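4. Pairing the handset and setting up the channel list

This section covers the Villik set-top receiver once it has been connected to the aerial and the mains (see section 3). You will need the handset, two fresh AAA batteries and a television already switched to the correct HDMI input. Read the whole section before you start if you are replacing an older Lirkow receiver, as the order of the steps is different.

4.1 Fitting the batteries

1. Slide the cover off the back of the handset.
2. Put in both batteries with the plus ends matching the marks in the tray.
3. Replace the cover and press it until it clicks.

Caution: Do not mix old and new batteries. Take them out if the receiver will not be used over the summer.

4.2 Pairing

1. Switch on the receiver at the back and wait for the front light to turn steady green.
2. Hold down the 2 and 6 keys together until the light begins to blink.
3. Let go of both keys and enter the four-digit code shown on the television.
4. Press OK. The light stops blinking when pairing is complete.

If the code disappears before you have typed it in, go back to step 2. A new code is given each time.

Note: The letters on the number keys are used for searching by programme name. They have no effect during pairing.

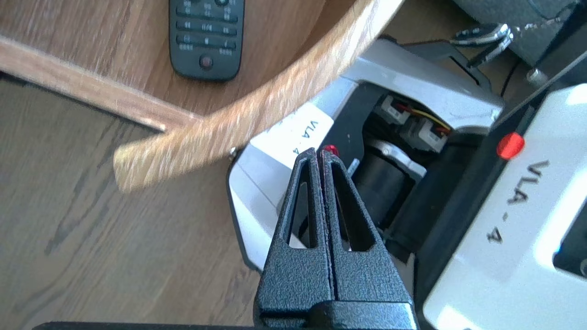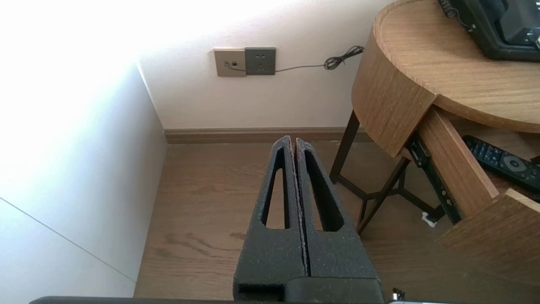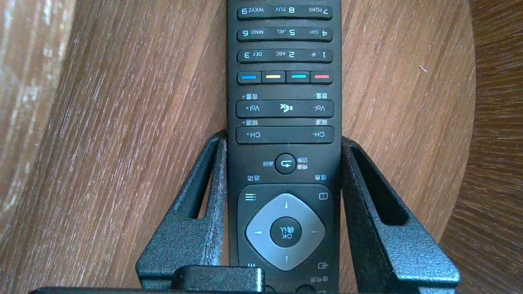
Seija Halonen

4.3 Scanning for channels

1. Press Menu and choose Installation, then Full scan.
2. Pick your region. If you live near a boundary, pick the region your aerial points towards.
3. Press OK to begin. The scan takes up to 20 minutes and the picture will be blank for part of that time.
4. When the list appears, press OK again to save it.

Do not unplug the receiver during a scan. If the power fails, the list is not saved and the scan must be run again from step 1.

Note: The receiver can store 1,675 channels, radio included. When the store is full, new channels are ignored until you delete old ones.

4.4 Putting channels in order

1. Press Menu and choose Channels, then Edit order.
2. Move to the channel you want and press the yellow key.
3. Type its new number and press OK.
4. Repeat for the others, then press Exit and choose Yes to keep the changes.

A later full scan puts everything back in broadcast order. To keep your own list, use Quick scan from the same menu, which adds new channels to the end.

4.5 If the handset does not respond

Check that nothing is standing in front of the receiver. Glass doors on a cabinet may need to be left open. If there is still no response, take out the batteries, wait 20 seconds, put them back and repeat 4.2.

Receivers supplied through Kettunen have an extra reset button under the front flap. Press it once with the end of a pen. Holding it in clears the channel list as well as the pairing.

Parental locks and the PIN are covered in section 5.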